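Workshop notebook, Plulcombe bench
June 22, 2024

Gripper fault, the one we have been calling "the sulk". Writing it down properly because I have now diagnosed it wrongly twice and would like the third go to be on paper.

Symptom: the hand-held gripper loses its opening width in the middle of a demonstration. You're going along nicely, closing on a handle, and the logged width freezes at whatever it last was, stays there for a bit, then jumps. Played back later the arm does precisely what it was told, so it holds its fingers open, carries on to where the plate ought to be and closes on nothing with great conviction. On the bad run it caught up with the jump while it was still down at table height and drove the left finger into the wood. Small dent, one cracked pad mount, one e-stop pressed by me, slower than I'd like to admit.

Of the last 19 demos, 6 have the freeze in them. I'd passed all 6 as good. The checker only complains if the width goes missing, and a frozen number is still a number.

Wrong diagnosis one: loose bracket. Tightened everything, felt very competent, fault came back in the next batch.

Wrong diagnosis two: the cable. Swapped it for the Pavmont spare, which has its own problem (the strain relief is mostly tape) and made no difference to this one. Put the old cable back. Whoever labelled the spare "GOOD", we should talk.

Third go. Width is worked out from the two finger markers, so I went through the bad demos and looked at when it lets go. It's when the hand tilts to come in low on a spoon or anything else lying flat. Overhead lamp hits the left marker, the white washes out over the black, and the tracker loses one of the pair. So far so ordinary. What makes it ugly is that the software doesn't say it has lost a marker, it repeats the last good width and keeps quiet. I found the line. It has a comment beside it from last October saying "temporary". The handwriting, so to speak, is mine.

Tests:
- Lamp off, room lights only, same low approach, 12 passes. No freezes.
- Lamp on, same approach, 12 passes. Froze in most of them, always left side first.
- Lamp on, matte tape over the shiny rim of the left marker. Better, not cured. Tape also started lifting at the corner, so that's off again.

I'm satisfied it's the glare. I'm less satisfied that we had a machine moving on stale numbers for this long and the only thing standing between it and the tabletop was my thumb.

Changes made today:
Width hold is gone. If either marker drops out the sample is flagged, and the checker rejects the demo if there's more than a blink of it.
Playback won't start from a file with flagged samples. It will print a rude message. I'll make it less rude before the Samonte people see it.
Arm speed down to the slow setting for anything within a hand's width of the table, until we trust the data again.
Lamp turned to face the wall. It's a nicer light anyway.

Not done yet: reprinting the markers on matte stock. The Jestomcombe printer does a proper flat black but you have to ask nicely and wait. Also need a force limit on the downward axis that's worth the name. The present one is set to 16, in units I can't find written down anywhere, and the arm plainly had a good lean on the table before it objected. Someone before me picked that number. I'd love to know if they had a reason or just a birthday.

The six bad demos are pulled into the reject folder, not deleted. Please leave them there, they're the only test set I have for the new checker. And please don't "fix" the widths by interpolating across the gap. I tried it on one, it looks gorgeous on the plot, and it has the fingers closing well before they reach the spoon.

Breakfast table layout is staying as it is for the re-records, same spoon on the blue plate, toaster at the back, so the old and new sets can be compared. If you want to move something, write it on this page first. I'd sooner have an ugly layout that matches than a tasteful one that doesn't.

Replacement pad mount is printing now. The first one came out as spaghetti, so add the nozzle to the list.
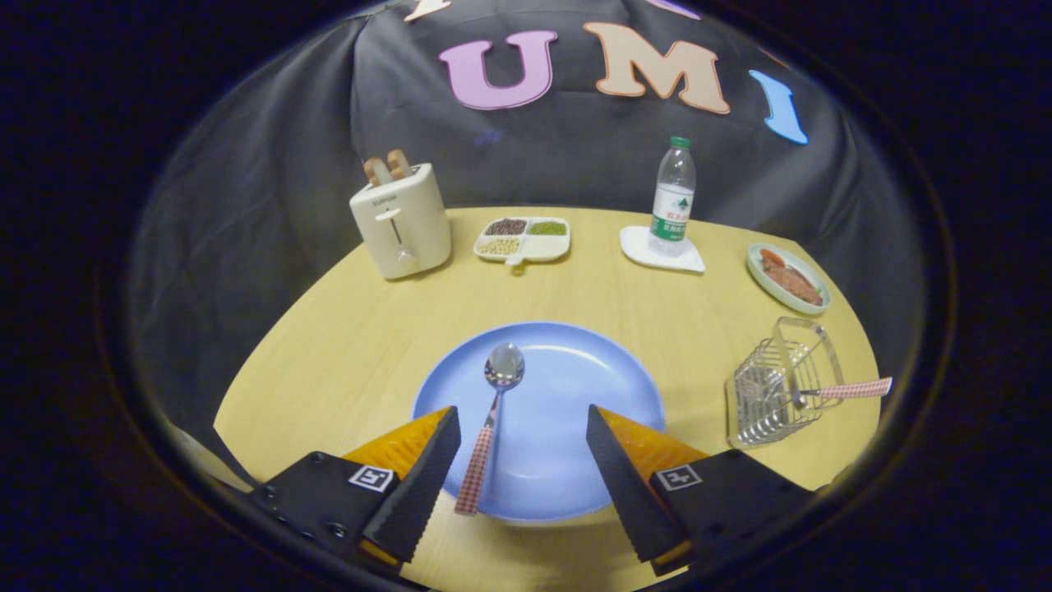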